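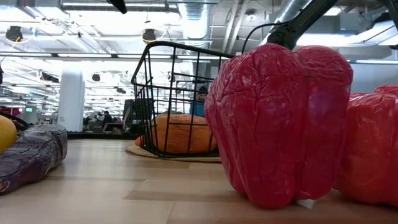
The growers' market of Cillitz will open again in April, and this year the first weeks belong to the pepper. Friederike Ruppert, who coordinates the market for the town, told us that the growers wished for a start with one vegetable instead of the usual mixed opening, and the pepper won the vote before the radish. Visitors will also meet the red bell pepper in a form which is not for eating: large, soft imitations with shiny, wrinkled skin and thick round lobes, as in the two that stand on the light wooden floor. The real fruit comes later in the summer. In April the stalls will sell young plants, seeds, dried peppers and peppers in glass.

The market takes place in the Kramer building, the former corn store behind the railway station. There will be 21 stalls, a little more than last year, and most of the sellers come from Cillitz itself or from the villages on the Votik side of the river. The doors open at eight in the morning and close at one in the afternoon. Growers who bring plants may unload from half past six at the rear gate. The front yard must stay free for bicycles and for the bus, which turns there.

The largest part of the interest is for a variety with the name Misimis. It is a sweet red pepper with thick flesh, and it was grown in nearly every garden along the Votik before the big glasshouses came. After that it was kept by only a few families. Ms Ruppert received her own seeds from a neighbour when she moved to the town, in an old envelope on which the name was written in pencil. She sowed them on a window sill without much hope, and most of them came up.

Last spring the market asked the people of Cillitz to try the variety at home, and 258 households took a small bag of seeds. They were asked to write down when they sowed, when the first flower opened and how many fruits became ripe before the first frost. Many of these papers came back in autumn. Some carried drawings, and one had a long complaint about slugs. According to Ms Ruppert, the plants on balconies did better than the plants in open ground, above all where a wall behind them kept the warmth of the day.

"We thought that the garden people would have the best results, and they were a little offended," she said. "But the nights were cold here until late, and a pot can be carried inside."

From the seeds which were given back, the growers have now raised 500 young plants for the opening. They stand at present in a glasshouse at the edge of the town and will be sold in small paper pots, at most three to a person. The limit was discussed for some time. Several growers found it too strict for people with a large garden, but last year the tomato plants were sold out before ten o'clock and there were hard words in the queue.

The young plants should not go outside directly. The growers recommend a bright place indoors until the middle of May, and then one week in which the pots stand outside by day and inside by night. The soil should be moist but never heavy with water. Plants which begin to flower very early may lose this first flower; it is broken off with two fingers, and the plant then puts its strength into the leaves. Who has no garden can use a bucket with holes in the bottom, if it holds at least ten litres.

Seeds of Misimis can be exchanged as well. A table for this purpose will be next to the entrance, and it is not necessary to bring peppers. Beans, peas, lettuce and flowers are welcome if the name and the year of the harvest are written on the bag. Squash seeds will not be accepted this time. Squash plants cross easily with each other, and last season several people received fruits which were very bitter and had to be thrown away.

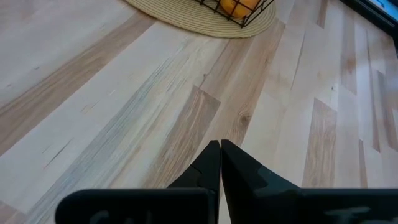
Pale and darker boards lie side by side, with fine dark seams between them.

The question of wooden floors also came up at the last meeting of the stallholders, though for a practical reason. Water from the plant trays can stain wood, and each stall with living plants must now put a mat or a flat tub under its trays. Sellers of honey and bread do not need this. Trolleys with small metal wheels should be left at the gate, where carts with rubber wheels can be borrowed without payment.

The rent for a stall remains the same as last year. There was a proposal to raise it, and it was put aside until autumn, when the cost of heating will be known. New sellers can have a half stall for the first month and pay only the half price. Ms Ruppert said that this offer is meant for people who grow more than they can eat but are not sure if they want to stand behind a table every week.

For the opening morning a kitchen corner is planned. Two cooks from the Votik side will make a simple pepper spread, for which dried fruits of the last harvest are soaked overnight and then cooked slowly with onion, oil and a little vinegar. The recipe will lie on the table to take home. It differs a little from house to house, and in some villages they put walnuts in it, in others only garlic. People with allergies should ask before they taste, as both kinds will be served.

Children can sow a seed in a pot and take it home. The soil and the pots are paid by the town, and parents are asked to bring only an old spoon. This begins at nine and ends when the soil is finished.

There is also a smaller change for regular customers. The place for returning empty jars moves from the left side of the entrance to the room at the back, next to the scales. Jars should be clean and without lids. Egg boxes are taken back as before by the egg sellers themselves, but only boxes that are dry and not broken.

Households that took part in the test last spring and still have their paper at home can hand it in at the seed table until the end of April. Those who would like to grow Misimis for the next round should leave their name there. The bags for next year will be filled after the harvest, and a list of the collecting places will hang at the Kramer building and in the town library.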